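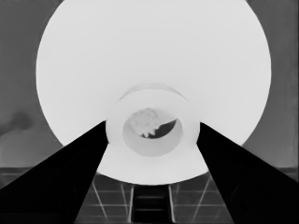
The gripper view in the simulator. The two black fingers are at the sides of the white ring.

How a Robot Club Practices Without a Robot

The Womlow robot club has 8 members and one real robot arm. Only one person can drive the arm at a time, so most of the work is done in a simulator. A simulator is a computer program that draws a pretend room and works out how things in it would move. The club named its simulator room Omero.

What the robot sees

A robot arm often has a camera near its hand. The hand is called a gripper, and the parts that pinch are called fingers. The simulator has a pretend camera too. It looks out between the fingers, so the fingers show up in almost every view. They come in from the bottom corners and make a V shape.

Behind the V is whatever the arm is reaching toward. In the view on this page, that is a big white disc with a thick ring in the middle. The ring has a round hole. The floor has a grid of thin lines. Grid lines are useful in a simulator. When the lines slant toward each other, they help you judge which way the camera is pointing.

What the students do

Each student writes a short program. A program is a list of steps the computer follows in order. A first program for gripping a ring has six steps:

1. Open the fingers.
2. Move the gripper in front of the ring.
3. Line up the middle of the gripper with the middle of the hole.
4. Move forward.
5. Close the fingers until they touch the ring.
6. Stop and save the view.

Step 3 takes the longest to get right. If the gripper is too far left, one finger touches before the other and pushes the ring sideways. The student then changes one number in the program and runs it again. The rule is to change one number per run. If you change two, you can't tell which one made the difference.

Every run is written in a notebook. The notebook has three columns: what was changed, what happened, and what to try next. Anneli Leinonen, who teaches the club, reads the notebooks before anyone moves to the real arm. A program must run 64 times in the simulator first.

Why the real arm is different

In a simulator, surfaces can be perfectly smooth and motors can be perfectly exact. Real motors are a little loose. Real plastic can slip. A program that grips well in Omero may need its numbers changed again on the real arm, and that goes in the notebook too.

Try it at home

You need a roll of tape and a partner. Put the tape on a table. Close your eyes and hold out your thumb and one finger as a gripper. Your partner gives only these commands: left, right, forward, back, open, close. Write down how many commands it takes to grip the roll. Then trade places.

Words to know

Gripper: the hand of a robot arm.
Simulator: a program that copies how real things move.
Run: one try of a program from start to finish.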